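Table cloth (small, dotted)

A small dotted cloth is a piece of printed fabric kept on a cabinet or worktable, mostly to give little things somewhere soft to land. I've written most of this entry myself, with corrections from Marlina Tjoa (she sews, I don't!), and the one I know best is pink and never lies flat for long. 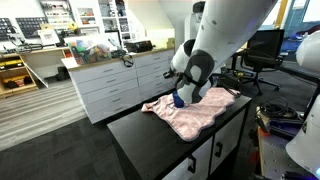

What is the edging on a cloth like this for?
It keeps the cut edge from fraying, and a curved edge needs it more than a straight one.

Dots are an old favorite for this sort of fabric, and I think it's the wrinkles that explain it – a crease gets lost among them. Farah Lumbantobing of the Halim sewing circle prefers stripes, and we've argued about it since July.

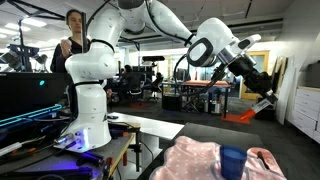
Washing is easy enough. I use cool water and fold mine in quarters while it's still a bit damp, then it goes straight back into service under cups and pens. Ink is the real enemy, so caps stay on, and a fresh spot gets dabbed with rubbing alcohol before it goes anywhere near the wash.
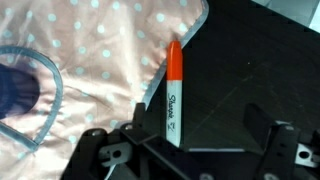 Orange-capped Sharpie at the trimmed edge of a pink polka-dot cloth.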